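Robot learns bed-making from hundreds of hand-guided examples

Print this story | E-mail this story

Last updated: 2026-04-07

ITETSTEAD - The sheets at the Keltia workshop get a lot of use, and hardly anyone sleeps on them.

For most of the winter a small crew has been teaching a robot to handle bedding, and this week the count of finished examples reached 624. Each one is a single try at a single job: find a corner, take hold of it, pull the cloth where it needs to go. A person steers the arm through the whole thing from a second set of controls while the computer records what the wrist camera sees and where every joint is. Later a learning program goes over all of it and tries to work out how to do the job alone.

"I've never had so much fun with a pillowcase," said Marjorie Holroyd, who runs the collecting sessions. "You think you know cloth because you've folded it your whole life, and then you try to pick it up with two fingers that can't feel anything. I went home and watched my own hands do the laundry for an hour!"

The project goes by the name Venier. It began in December with one arm clamped to the side of a guest bed in a back room on the second floor, and it has grown enough that the crew now keeps two beds going. One is being worked on while the other is messed up for the next round.

Messing up is a job in itself, and it is taken seriously. If the cloth starts out the same way every time, the program learns that one heap and gets lost when it meets another. So the bedding gets shaken out, dropped, wadded, kicked toward the foot of the bed, turned inside out, or left half under a blanket. Holroyd keeps a stack of cards with starting arrangements on them, and the person on bed duty draws one before each try. A few of the cards just say "surprise me."

Lighting gets changed too. The room has a warm lamp on one side and a window on the other, and pale cloth looks very different under the two. Early on, the crew collected everything in the evening with the lamp lit, and the first version of the program did nicely until somebody ran it at lunchtime. It reached for a bright patch in the middle of the sheet and closed on air, over and over. The sessions have been spread through the day ever since.

Then there are the layers. A pale cloth lying on a pale sheet gives the camera very little to go on. The edge may be no more than a thin shadow, and a crease can look a lot like a hem. People sort that out with a fingertip. The arm has to do it by sight, from a camera riding right behind the fingers, and a good deal of the collecting is aimed at that one moment, when the fingers are open and close to the edge but haven't touched it yet.

"That's my favorite part to watch," Holroyd said. "Everything gets decided there. Go in too high and you pinch the middle of the cloth and drag the whole thing. Go in too low and you grab the sheet underneath along with it. Our good drivers slow way down right before the corner, and you can see the program starting to slow down in the same spot. Nobody wrote that in. It came out of the examples, and I about fell off my chair."

Driving the arm takes practice. New people start with a folded washcloth, move up to a hand towel, and only then get a pillowcase. Most of them grip too early. Holroyd has them do a full session without closing the fingers at all, just coming up to the edge and backing away, coming up and backing away, until they have a feel for how far off it is. The approach runs are stored in a folder of their own and aren't part of the 624.

Failed tries are kept as well. The crew has 132 of them, each tagged with a short note in plain words: "slipped," "took two layers," "lost the corner," "cloth fell off bed." For a while they were being deleted at the end of each session. Then the crew began saving the ones where the driver fumbled, stopped, and recovered, and those turned out to be some of the most useful runs in the whole set. A robot that has only ever seen smooth work has no idea what to do after a slip. One that has watched a person let go, back off and come in again has a much better shot at it.

The software that lines up the video with the arm's movements is called Idahosa, and it was written in-house over the course of the project. It also plays each run back on a screen in the hallway, where people from the other rooms tend to stop and cheer. (There was real applause last week for a fitted sheet. It went on at one corner only, but it went on.)

How well does the arm do when it's left to itself? On a single pillowcase, spread out with a corner showing, it now gets hold of the corner on most tries and can draw it flat across the sheet. With a rumpled one it's more of a coin toss. With the corner tucked under, it mostly noses around the edge for a while and gives up. Holroyd isn't bothered by that last result at all. There are hardly any tucked-corner examples in the set so far, so the program has had very little to learn from, and that is the next batch on the schedule.

After that come patterns. Nearly everything collected to date has been in plain, light colors, with darker or printed cloth showing up only around the sides of the bed. Stripes and checks ought to make it easier to see how a cloth is lying, but they also put lines all over the place that aren't edges. The crew has opinions about which way it will go, and there is a sheet of paper on the door with everyone's guess.

The long-range hope is a helper for people who have trouble making a bed or changing a pillowcase on their own, whether from sore hands, a bad back or a hospital stay. Keltia isn't giving a date for anything like that, and Holroyd waves the question away with a laugh. She would like to see the arm do one whole pillowcase, start to finish, from any heap the cards can come up with.

Townspeople can help out in the meantime. The workshop is taking clean used pillowcases, thin blankets and flat sheets in any size, the more worn the better. New cotton is stiff and holds its folds, and the crew already has plenty of it. Old, soft, much-washed cloth slumps in ways that are hard to set up on purpose. Donations can be left in the bin inside the front entrance during working hours. Please take pins and tags off first.

Anyone who would like to try driving the arm can put their name on the list at the front desk. No background is needed, and a first turn includes a short lesson and a washcloth. Holroyd said that knitters and piano players have picked it up fastest so far, though she would be delighted to be proved wrong on that.

RELATED ITEMS
Keltia workshop adds second bed for cloth project
What the hallway screen is showing this month
Old towels wanted: where to drop them off
Itetstead students take a turn at the controls
How Idahosa keeps video and motion in step
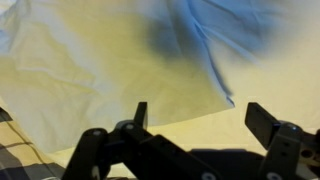
The tucked-corner sessions will use the same two beds, and the starting cards for them are being written now. Ideas for new heaps are welcome at the front desk, on paper, with a drawing if you can manage one.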